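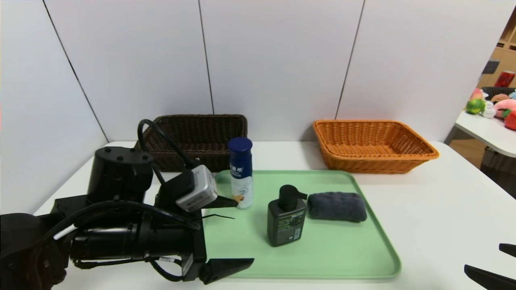 Tray and bottle, white table.

Cooking in a motel kitchenette: what I know so far

Posted 10/02/2019 by Naima Zaki

I spent most of September in a motel while my own kitchen floor was being replaced, and I have come home with opinions. The listing said "full kitchenette," two words that had clearly never met.

Check the burners before you shop. Mine had two, and one of them had retired. Turn each on for a minute while you still have your shoes on and can walk back to the office to complain.

Bring your own knife. The one in the drawer was stamped 1959 and had not been sharpened in the meantime. Roll yours in a dish towel and put a rubber band around each end. Now you also have a dish towel, and you'll want it, given that the motel supplies one the size of a playing card.

Mini fridges freeze whatever touches the back wall. Lettuce goes in the door. Milk goes in front. If you like your eggs solid, put them wherever you want.

No colander? Hold the lid slightly open and pour slowly away from yourself. Driss Alaoui, who was in the next room on a bridge job, used a clean shower cap with fork holes in it. I ate the pasta. I don't recommend the shower cap.

The smoke alarm is directly over the stove because whoever put it there has never browned an onion. Run the bathroom fan, open the window and keep the heat at medium. Leave the alarm alone. Covering it can get you thrown out, and you'd deserve it.

Wipe out the microwave before you use it. A bowl of water with a slice of lemon, three minutes on high, then leave the door shut for five more. The previous guest's soup comes right off. Let the bowl cool some before you grab it.

Measure with what you've got. Most water bottles are marked 500 ml, or a little over two cups. That's close enough for rice and nowhere near close enough for a cake, but you weren't going to bake a cake in there.

Salt, pepper, oil and one spice you really like. Four small jars in a zip bag. I brought eleven and used four.

Take the trash out at night, especially fish. The room is also your bedroom, and you will be reminded of that at 3 a.m.

Last thing: look in the oven before you turn it on, if you have one. People store things in there. In room 172 it was the phone book.

Comments (2)

Hatem Younis: A pie tin upside down makes a decent pot lid. Use a mitt.

Aicha Shehata: Which spice?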